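What the Arm Costs After You Have Bought the Arm

A clothing rental business spent a winter making its first automation budget. The price of the machine was the easy part.

By Brândușa Bogdan

The spreadsheet has 43 lines, and the robot arms are on line six. Philomena Agbenyega turned her laptop so I could see it, and scrolled down slowly, as one does with a long receipt.

Agbenyega manages operations at Hetlow, a company that rents and resells clothing from a low brick building near the rail yard. Garments come back, they are washed and inspected, and then each one must go on a hanger before it can be steamed and photographed. Hanging is done by hand. In February the company counted 2,021 garments through this step, and the two people who do it most of the time, Zuweira Appiah and a colleague on the late shift, both asked to be moved to inspection when a place opens there.

This is how the idea of a machine came to the management table. The first proposal, from a large integrator, was for a closed cell with a fence and a conveyor. It was a very good proposal, Agbenyega says, for a company five times the size. The second idea was smaller: a bench with two light arms, placed beside the present hanging station, to be tried for a season and judged after that.

I had expected a story about robots. What I heard for most of two visits was a story about the order in which money should be spent.

The rule at Hetlow is that any purchase of equipment must have three columns. The first is what the supplier asks. The second is what must be bought so that the thing can be switched on. The third, which Agbenyega added herself after a bad experience with a steam tunnel, is what must be paid every month whether the thing is used or not. For the bench, the second column became longer than the first before the first was even finished.

"The arms you can compare on paper," she told me. "The table you cannot. The rack you cannot. Somebody has to put a real pair of jeans on it and look."

Bram Schouten was hired for this part. He is an independent engineer who has planned small benches for food packers and for a maker of bicycle parts, and he had never before worked with cloth. He asked for garments from the ordinary stock and for nothing that had been chosen to be easy.

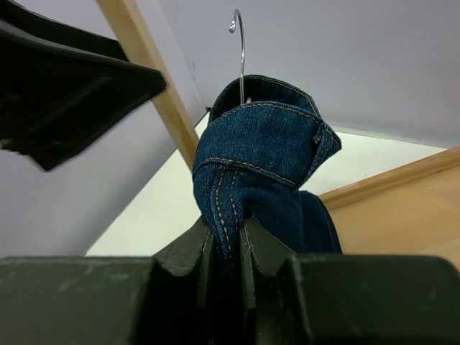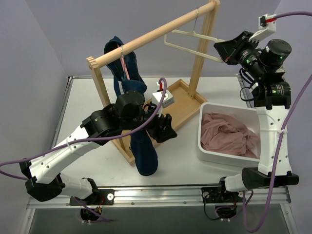
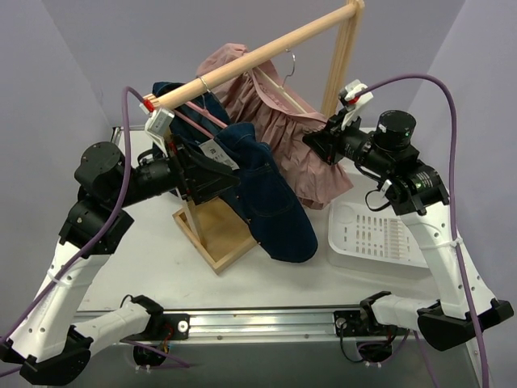

Denim was the reason the gripper line of the budget was written three times. In the first version there was one type of finger, bought in a small quantity. Schouten thinks of fingers as a thing that is used up, like blades, and he wanted 50 sets on the shelf for the year. They settled on fewer, and on a second shape to be tested in the same season. A waistband is the difficult place, he explained, and he pointed to the close view of the jeans, where the band is rolled over on itself with its orange stitching and only the hook of the hanger comes out at the top. The cloth is thick there and it folds where it wants. Any finger must close on that, and also on a skirt that weighs almost nothing, and the price of finding the right one has to be written somewhere before the test begins.

Cables are another line which nobody had planned. Schouten put them under "consumables" and Mamta Negi, who keeps the books, moved them to "repairs", and they discussed this for longer than either of them wants to admit. His argument is simple. A cable that goes along a moving arm bends all day, and he would like a spare for each one in a drawer from the first morning. Negi's argument is also simple. If it goes into consumables it will be bought every quarter, needed or not. For now it is under repairs, with a note.

The rack was the cheapest line and it took the most time. The steel rails used in the building are too tall for a bench, and a catalogue rack would have been in the way of the arms. A wooden one on a flat base can be sawn shorter after lunch and tried again the same afternoon. Schouten set aside 500 dollars for wood, hangers, bins and trays together, and he defended this sum more firmly than any other. He has seen customers refuse to pay for a second rack and then lose a week with the first one.

Hangers have their own page. Hetlow uses plastic and wire ones, in several colours, that came with stock bought from closed shops. To standardize them would make the robot's work easier, and it would cost more than one arm. Negi has asked a fair question here: if all the hangers were the same, would the people also be faster, and would the company then need the bench at all? It is planned to test this with one rail of identical hangers and a stopwatch.

For software there were two offers, from Jin and from Jirkitz. Jin sells a licence for each bench and includes support by telephone. Jirkitz asks less at the beginning and charges for training days. Agbenyega put both into the third column for a period of three years and found them closer than the brochures suggested. She prefers Jin. The company has no programmer, and on a bad morning she wants to be able to telephone a person.

The labour line is the one she shows last. In many budgets of this kind, it is where the savings are written, and the savings pay for everything above. At Hetlow the number is positive. Appiah will spend part of each shift at the bench during the trial, removing garments which were hung badly and writing down what went wrong, and her hours there are charged to the project.

"I was afraid they would ask me to do the old work and to look after the machine also," Appiah said. "I asked to see it written in the plan. It is written."

The decision about the larger order is due when the trial season ends. Until then the other 42 lines can still change, and Negi has locked only line six.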